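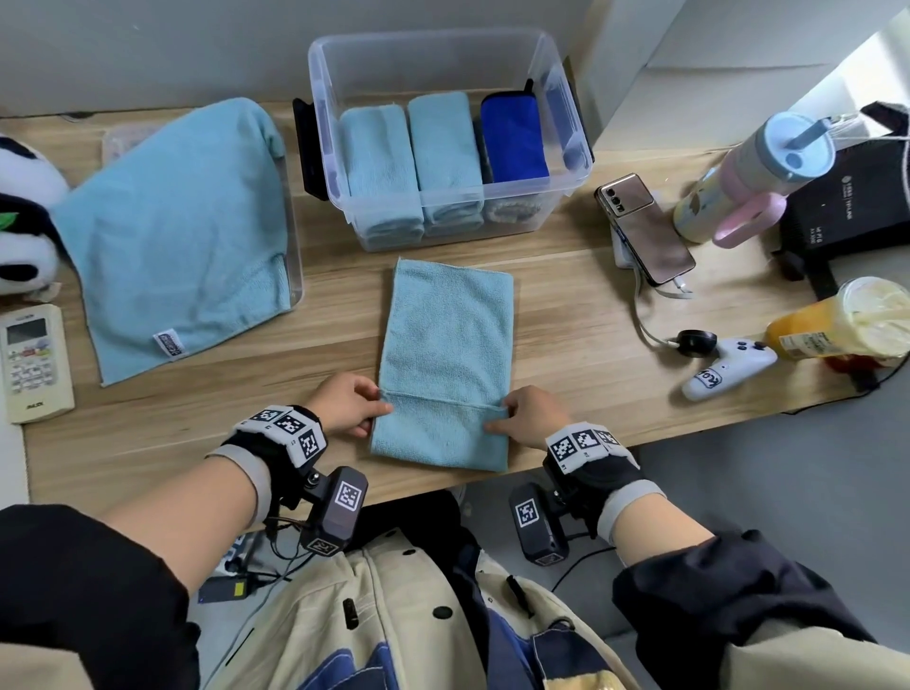
Folding a towel on a desk while wearing wrist-mounted marker panels and modules.

MEDIA RELEASE
For release: May

Turnasico publishes code of practice for recording hand tasks used in robot training

Turnasico has published a code of practice for organisations that record people doing everyday jobs with their hands so that robots can be trained on the recordings. The code is free to download and covers wearable equipment, work areas, consent, rest breaks and the labelling of finished recordings.

It was drafted with Stovell, which runs recording programs in homes and small workplaces, and Fuentealba, which fits and calibrates wrist-worn sensors. A draft was open for comment over the summer and drew 61 written submissions. Many of them came from people who do the recording work themselves.

Until now, most recording programs have written their own rules. Some are detailed and some run to half a page. A towel-folding session recorded under one set of rules can be hard to compare with the same task recorded under another, and workers who move between programs have had to relearn basic procedures each time.

The code sets minimum requirements in five parts.

Wearable equipment. Wrist straps must be adjustable and must not restrict the fingers or leave marks on the skin. Marker panels must be clean, flat and firmly attached. The wearer must be able to take off both straps without help. Exposed wires must be checked before each session, and equipment with damaged insulation must be withdrawn.

Work areas. Recordings may be made on ordinary desks, benches and beds, with everyday household items left in place. The code does not ask for a cleared or staged area. It does ask that the wearer has enough room to finish the task without reaching over drinks or powered devices, and that cables on the floor are kept out of the walking path.

Consent and privacy. Workers must be told in plain language what is recorded, who will receive it and how long it will be kept. Other people in the home must agree before a session begins. Screens, letters and identity documents must be put away or blurred before the material is shared.

Hours and breaks. No single recording run may be longer than 15 minutes. A break of at least 5 minutes follows each run, with the straps off if the worker wishes. Breaks are paid. Workers must not be penalised for stopping a run early, and payment must not depend on how fast a task is done.

Labelling. Each recording must carry the task name, the equipment version and the date of the last calibration. Failed and repeated attempts are to be kept and labelled as such - a fold that goes wrong and is done over is still a valid record of the task.

Organisations that adopt the code will keep a log of sessions and make it available for review. Reviewers will check one session in every 200, or one a month if that is greater. Where a review finds a breach of the equipment or consent sections, the organisation must stop the affected work until the problem is fixed.

Stovell and Fuentealba have both adopted the code for new projects. Stovell will bring its existing projects into line as their current agreements come up for renewal. Gukadbridge, which supplies training material to makers of household robots, will ask for compliance in its supply contracts.

The code does not cover recordings made by robots working on their own, or sessions in which a person operates a robot from a distance. Turnasico plans to deal with remote operation in a separate document.

Copies of the code, a one-page summary for workers and a blank session log are available from the Turnasico website. Comments on the first edition can be sent through the same page and will be considered at the first annual review.

Media enquiries: Turnasico communications office

ENDS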